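Ticket 1045 – Knitterfalten und Grauschleier bei Trikots
Status: offen
Erstellt: 24. März 2023
Bereich: Textilpflege / Gulwood Vereinskleidung

Hallo zusammen,

ich bräuchte mal euren Rat zum roten Trikotsatz, den wir über Gulwood bestellt haben (Bestellung lief über Jotport, Kundenkonto Skitthorpe). Die weißen Ärmel kommen bei mir nach der Wäsche leicht rosa raus, und dann sind da noch diese fiesen Knicke quer über die Brust, die auch am nächsten Tag noch drin sind!

Was ich bisher probiert hab:

Waschgang 1: 40 Grad, Feinwaschmittel, auf links. Ärmel rosa angehaucht.
Waschgang 2: 30 Grad mit zwei Farbfangtüchern, kurz geschleudert. Schon viel besser, am Bündchen sieht man noch einen Hauch (vielleicht bilde ich mir den auch nur ein).
Trockner: einmal, und nie wieder. Der Stoff kam total verknautscht raus.
Bügeln: trau ich mich nicht so recht, wegen der Rückennummern.

Gegen die Knicke lege ich jetzt anders zusammen. Trikot flach hin, einen Ärmel schräg nach innen, dann erst den zweiten, und das Ganze kommt ohne Druck in die Åberg-Box. Vorher hab ich alles gerollt, das war wohl keine so gute Idee.

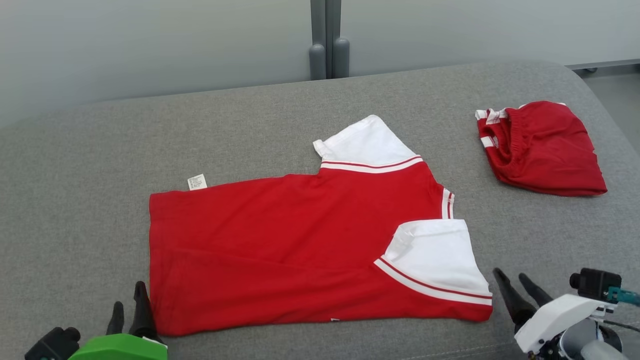

Trikot beim Zusammenlegen, ein Ärmel ist schon drin, die Hose kommt danach.

Zwei Fragen hätte ich noch: Darf an die weißen Ärmel ein Entfärber, oder leiden dann die roten Streifen? Und kann man mit Tuch dazwischen bügeln? Die Box hat inzwischen über 100 Euro Inhalt, da will ich nix ruinieren.

Danke euch schon mal und liebe Grüße!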